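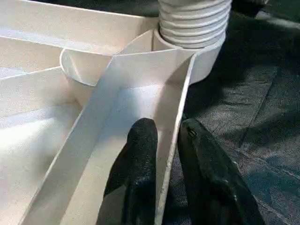 1/ Moving house with a chest freezer, a thread. We did this last October and I said never again. Doing it again.

2/ Start eating it down early. Two weeks is not enough. We've had peas with everything since mid June and there's STILL a bag at the bottom, plus a lamb shoulder I forgot existed

3/ Label stuff when you freeze it. I know, I know. Found a tub last night that's either pumpkin soup or curry paste. Will report back

4/ Removalists. Rang three. One won't touch freezers, one wanted it empty and dry the night before, one never rang back. Went with the empty and dry mob, Arnis. Quote came as a text with no GST on it so check that

5/ Defrosting. Lid up, old towels down, esky next to it for whatever's left. Don't go at the ice with a butter knife. My sister in law did that to hers and it was off to the tip.

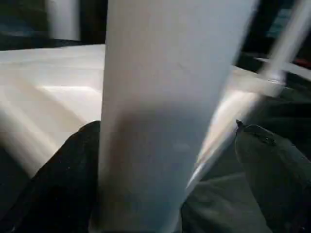 6/ also put the towels down BEFORE you pull the drain plug. Laundry floor slopes toward the hallway in this place, found that out at 11pm in socks

7/ Keep it upright in the truck if you can. If it has to go on its side let it stand a good while at the other end before you switch it on. Manual for ours says 13 hours which is a very odd number but fine, doing 13

8/ Someone in the replies asked about borrowing freezer space. Yes!! Neighbour across the road took 2 shelves worth for us. Cost me a slab and I got everything back except the party pies

9/ Measure the new spot. Then measure the doorway. Then the bend in the hall – that's the one that got us in Plekby. Freezer lived in the carport for a fortnight on an extension cord, would not recomend

10/ Power bill stuff: an emptyish freezer costs more to run than you'd think, I fill the gaps with old juice bottles of water. Leave room at the top of the bottle or they split

11/ Keys are tomorrow, truck is the day after. Back later with the fridge, that's a whole other whinge – the doors have to come off and I can't find the little hex key

12/ Update on the tub. Curry paste. Ate it on toast before I worked that out

6 July 2023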